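I've come around on clear bins, and I'll argue with anyone who still swears by wicker. My friend Ashraful Chowdhury says see-through storage just puts your mess on display. Well, yes! I lost a whole February hunting for things I already owned, all of it sitting in pretty baskets with lids.
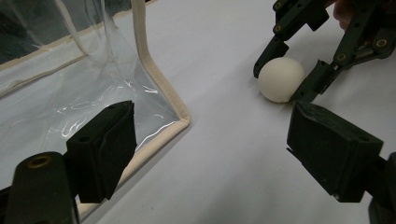
And please, get the soft kind. Hard plastic tubs crack, they're loud, and they never squeeze onto the shelf. Thin vinyl creases and looks a bit rumpled after a week - so do I. The beige trim helps a lot, too. It makes the thing look like it belongs in a living room.

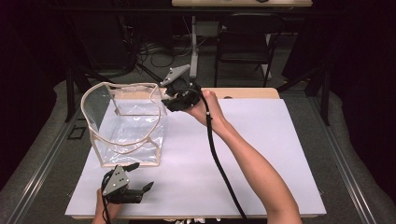 ## Opinion: Home

My other gripe is size. I bought 8 big ones from Osari and returned all but two, and I don't miss the rest. A giant bin is a junk drawer with better lighting. Small stuff like balls and dog toys wants an open top, no lid, no label. You toss it in and go make dinner.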